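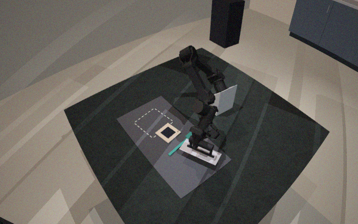

The Person Who Shows the Robot Deserves a Place in the Record

Opinion, by Gitau Bakilana

Organizations that teach robots by demonstration keep careful accounts of almost everything. They log the position of each joint, the opening of the gripper, the software version and the length of every attempt. What they seldom keep is an adequate account of the person who did the showing. In the view of this writer, that omission weakens the work, and it should be corrected before the practice grows any larger.

The Muli program at Sutholm began collecting demonstrations for tabletop tasks in June. Operators guided an arm through short jobs with small parts and hand tools, some by moving it directly and some by remote control, both on the bench and in simulation. By the close of the first phase the program held 2,625 demonstrations from 17 operators. The files were orderly and complete by the standard then in force. Each carried a task name, a start time and a mark for success or failure.

When the first trained policy was reviewed, it hesitated above the part before closing the gripper. Engineers spent considerable time looking for a fault in the controller. The explanation was found in the demonstrations. A number of operators working by remote control had formed the habit of stopping over an object while they judged its depth on a flat screen. Those who guided the arm by hand had no such need and seldom stopped. The policy had learned the pause as though it were part of the job. Because the files did not state which method had been used, or by whom, 232 of them had to be replayed and sorted by eye.

A demonstration is a record of a task, and it is equally a record of a person performing it under particular conditions. Operators differ in how they approach a tool, which end they prefer to grasp, and how much they trust the view they have been given. They tire. They improve with practice, so that the twentieth attempt may have little in common with the first. All of this passes into the data whether or not a column exists for it.

Two objections are commonly raised. The first is that a sufficiently large collection will average out individual habits. This may hold for habits that point in different directions. It does not hold for those that the equipment produces in everyone who uses it, and remote control produces several. Adding more demonstrations of a shared hesitation will teach the hesitation more firmly.

The second objection concerns privacy, and it deserves a serious answer. Operators have reason to fear that a detailed record will be used to rank them. Rodska, which supplies several sites with control stations, has proposed a speed score for each operator. That proposal should be declined. Speed is a poor guide to the worth of a demonstration, and a workforce that is scored on it will soon supply fast motions of little value. A coded identifier, held apart from personnel files, is enough for the purpose described here.

The remedy is modest. Every demonstration should state the method of guidance, the view available to the operator, the operator's code and the amount of prior practice on that task. There should also be one open line in which the operator may write a remark. The Gudgate laboratory adopted such a line for a trial of 100 demonstrations, and its reviewers found the remarks more useful than the success mark. "Approached from the wrong side and corrected" tells an engineer a good deal that a check in a box does not.

Operators should also be present when a trained policy is reviewed. At most sites they are dismissed once the collection closes, and the people best able to recognize a borrowed habit never see it repeated. An hour of their time at that stage is a small expense. It should be written into the project budget at the outset, at the same rate of pay as the demonstrations themselves.

Muli has agreed to add the four fields and the open line to its next collection. Other programs should do the same before their next operators sit down at the controls.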